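Notes for the evening talk: Keeping a small archive at home

Start with the Prernell collection. 369 letters and 17 ledgers, kept in a loft for years. The paper was sound enough but the glue in the bindings had gone. Pass the sample ledger round now, not at the end.

Paper likes to be cool and, above all, steady. A room that swings up and down does more harm than one that sits a little warm. Mention lofts, garages and the cupboard next to the boiler – people always ask about the cupboard.

Boxes next. Acid-free, not too full, lids on. Of the Prernell letters, 327 are now in folders. The rest are waiting for flattening. Metal paper clips come off first. Don't use sticky tape on tears, even the kind sold for books.

Read out the Ravmont letter here (two minutes, skip the postscript).

Then temperature. Ask who knows what their spare room reads in August.
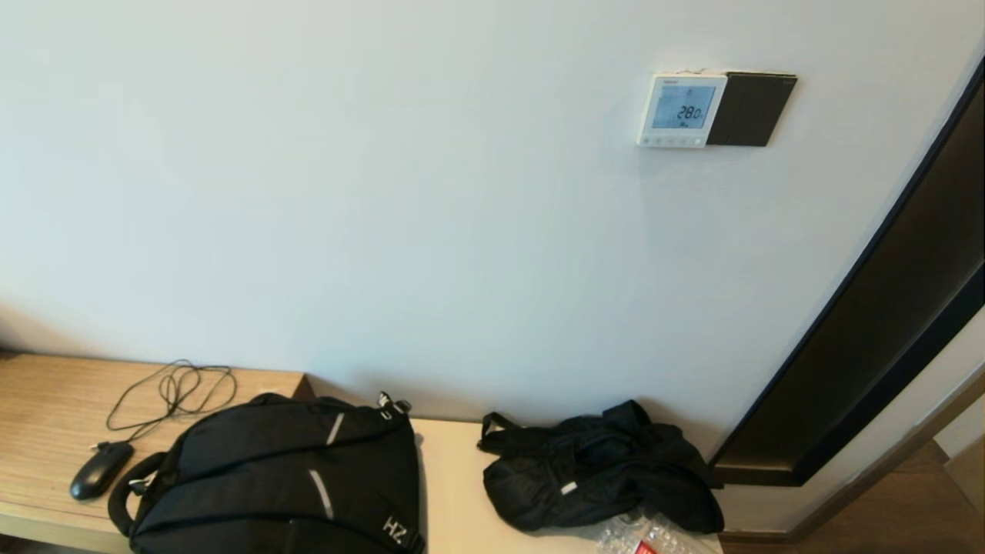
Rochelle Mbeki

28.0 on the display is too warm for long storage. Photographs and film suffer before paper does, so move those first. An inside wall is better than an outside one, and a low shelf better than a high one – but off the floor, in case of leaks.

Leave 8 minutes for questions. Handouts are by the door.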